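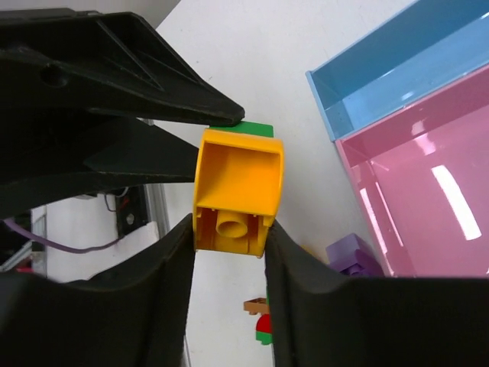
Left gripper faults on close, then lets go mid-air. Cable or current limit??

Maltville Makers board > Arms and grippers > Troubleshooting

slandry_bench
Quick one bc I have to leave in a bit. Two arm cell, toy bricks, sorting into the tray. Right arm is fine. Left arm grabs, lifts, gets over toward the tray and then the gripper servo throws overload and goes limp. Brick drops. The arm itself stays up, only the gripper quits.

Log says overload at count 1085 every time, same spot give or take. Limit is set to 334. Bumped it up once, ran longer, servo got hot enough I took my hand off it. Put it back.

Already did: swapped the servo (same), reseated the plug at the wrist, rebooted everything. Happens on single bricks and on stacks.
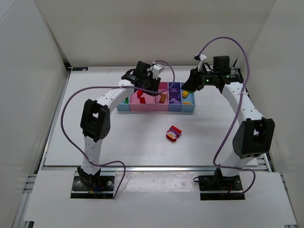

Both arms over the tray, left one above the pink bin.

Shirley

renji_h
Cable. Look how far that left loop swings out past the elbow. You've got that whole thing hanging off the wrist and when the arm reaches it tugs on something. Had the same on a Zoubi arm, took me a month to beleive it.

tkikuchi
Don't think so. A tug on the cable gives you a comms drop, not an overload. She'd see a timeout in the log. Overload = the finger is told to go somewhere it can't. Shirley what's the close target? If it's full close on a fat brick it will push till it dies.

slandry_bench
full close, yeah. but right arm has the same target and doesn't fault

tkikuchi
Same bricks?

slandry_bench
...mostly the small ones. ok fair

renji_h
Still the cable. Overload can be voltage sag too — bad crimp, wire flexes, volts dip, servo pulls more to make up for it. Tsutomu you always go for software first

tkikuchi
Because it's free to check.

sota_imai
Can you two let her try both. My order, no parts needed:

1. Stop commanding full close. Close till the load rises, back off a hair, hold there. And look at what the fingers are on. With a stack like this the pinch is on the brown plate and the other bricks come along for the ride, so a hard squeeze gets you nothing extra.

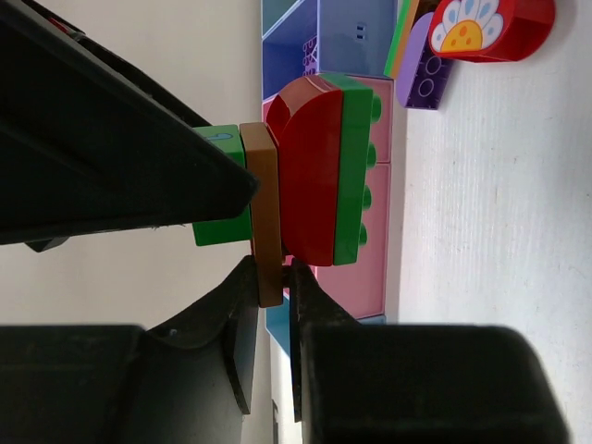 2. Drop the limit to 50 just for the test and close on nothing. If it faults on air it's mechanical or wiring, done, Renji wins.

3. Hold a brick still over the table and wiggle the cable by hand at the wrist. Arm torque on, speed way down, other hand on the e-stop. Fingers OUT of the gripper pls.

4. Then swap left and right cables.

Also don't raise that limit again. Hot servo next to plastic is how the Zimdale guys lost a wrist housing.

slandry_bench
Back. Did 1 and 2. No fault on air. With the softer close I got 9 grabs in a row on the left arm before it faulted, it used to be every one. So better, not fixed.

Step 3, couldn't get it to fault by wiggling but I did notice this

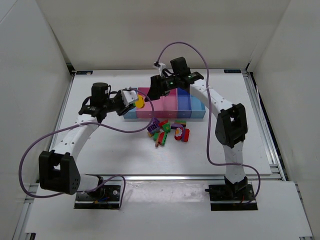
Left cable crossing over the purple bricks, gripper on the yellow piece.

renji_h
THERE. It's down in the bricks. Tie it higher up the link and leave less slack at the front

tkikuchi
That's a snag hazard sure, and fix it. Doesn't explain why a softer close helped. I'd still log voltage at the gripper for a full run before calling it.

sota_imai
could be both. Retie first, it's a two minute job

slandry_bench
retying now, meter goes on tomorow. Will post the voltage log. Leaving the limit at 334 and not running it while I'm out of the room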